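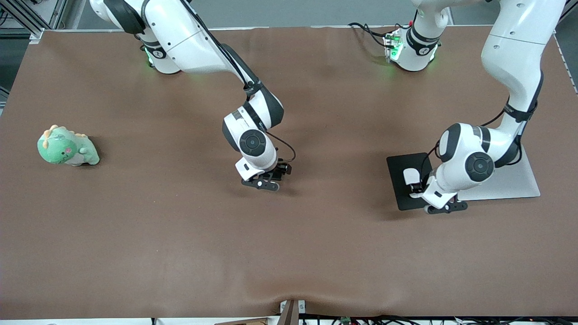
Every household with a child in it owns a green dinosaur. It may have come from a museum shop, or an aunt, or a claw machine on a wet afternoon in Stonville, but it is there, it is plush, and it will outlast the couch.

I have been thinking about this because in November I decided to clear the toys off our dining table. The table has worn a brown cloth for years, chosen on the theory that gravy is also brown. Under the cloth is a nice table, or so I remember.

The standard advice on toys is to sort them into keep, give and toss. I did this with great firmness and a glass of wine, and by 9 p.m. I had 24 things to keep and a single jigsaw to give away, missing a corner. The plush animals were the trouble. A plastic truck with three wheels goes quietly. A stuffed animal has a face.

Imani Szabo has been mending soft toys in Karkbridge for 21 years, in two rooms over a shoe store, and she takes a hard line on faces. "People bring me a bear with no stuffing, no ears and one leg," she told me. "They say, don't touch the face. There is no face. There's a button."

Dinosaurs, she says, are the easy patients. They're usually one color, the seams run where you'd expect, and their owners are less sentimental than bear people. The tail goes first, since that is the handle. She restuffs it through a slit along the belly, closes it with a ladder stitch and charges by the limb, with tails counted as limbs. A recent invoice for an octopus caused some discussion.

Her washing advice is dull and good. Cold water, a pillowcase tied at the neck, no dryer. Dry the animal flat on a towel and turn it when you remember. Hanging it from the line by the ears works fine, if you don't mind the neighbors' children seeing it.

As for storage, she doesn't believe in the big bin. Things at the bottom get flattened and forgotten, and then someone needs them at bedtime. She likes a low shelf with room for 5 animals, the rest to be rotated in from a closet. I put up a shelf. It holds five animals. The other nineteen things are back on the table, on the brown cloth, and we've been eating in the kitchen.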